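Chasing the end of the Jarkura books
Posted by Ryota Oda, 01/06/2020

I finished the fourth Jarkura novel over the weekend and I'm still not convinced anyone needed it. The cover promises "the final truth about the drowned city". We were promised that last time too, and got 94 pages of a mapmaker arguing with his sister.

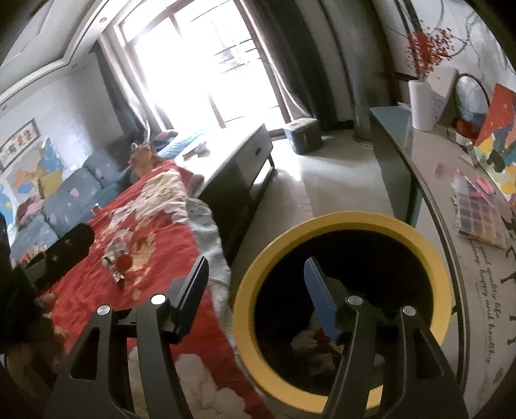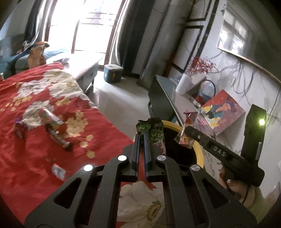 The bin with the yellow rim, then the green snack packet.

For anyone who hasn't played it, Jarkura is the sailing game with the fog, and these are the tie-in books. The first was a decent kids' adventure. Kinoshita, the harbour girl, had a leaky boat and a grudge, and that was plenty.

Book four runs to 265 pages and she doesn't set foot on a boat until chapter 24. Before that it's all prophecy. The Prevthorpe lighthouse has a prophecy. The Lovano traders have a different one, which contradicts the first, and I suspect the author forgot rather than planned it. My nephew (he's ten, and much more forgiving than me) reckons it'll be explained in book five. Maybe. I said the same about the glass whale in May, and I've since reread book two and there's no sign of anybody remembering the whale.

The fog chapters are good, I'll give it that. The night crossing near the end has some proper menace, and for a few pages you can smell the tar. Then a wizard turns up and tells everyone what colour the key is.

The publisher's blurb calls it "100 per cent canon". I'd like to know what that means when the game's own map has Prevthorpe on the other side of the bay.

Library copy, so at least it cost me nothing. The nephew has it now.

Recent posts
Rereading the glass whale
Do tie-in novels ever get edited?
A grumble about fold-out maps

© Ryota Oda | Contact | Back to top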